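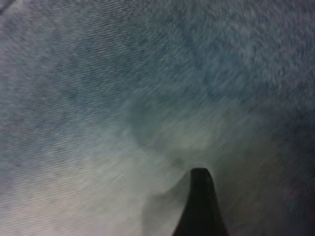 Mending and alterations assistant, part time

Povwood is a small repair shop for clothes, curtains, cushions and pretty much anything else that can be put under a needle. We have been on the same corner for 12 years, and our regulars bring us everything from school coats to quilts their grandmothers made. The pile has grown past what the five of us can get through, so we are looking for one more pair of hands, starting in August.

You would spend most of your time at the bench – hems, zippers, worn elbows, linings that have given up – and the rest at the counter, talking with customers about what they would like done and what it will cost. That second part matters to us a good deal. People can be shy about handing over a beloved old sweater with a hole in it, and we like them to leave feeling they came to the right place.

You should be comfortable on a regular home sewing machine and able to do a neat hand stitch. Knowing how to darn is a big plus, but Ayuba Darko, our senior mender, is a patient teacher and has brought plenty of beginners along. No certificate or degree needed. If you learned at the kitchen table, that is fine with us, and so did most of us!

The hours are three afternoons a week, from noon until 5 p.m., with an extra shift now and then before the holidays if you want it. We pay every two weeks, you get a discount on thread and notions, and any repairs to your own clothes are on the house. The workroom is up one flight of stairs and there is no elevator, so please let us know if that would be a problem and we will talk about setting up a bench downstairs.

To apply, write a few lines to Etenesh Derese, who runs the shop, and tell her about something you have mended and how you went about it. A photo is welcome, and it really doesn't have to be your best work. You can drop your letter off at the counter or push it through the mail slot after closing. Everyone who writes will get a reply, and we will invite a few people in for a paid trial afternoon.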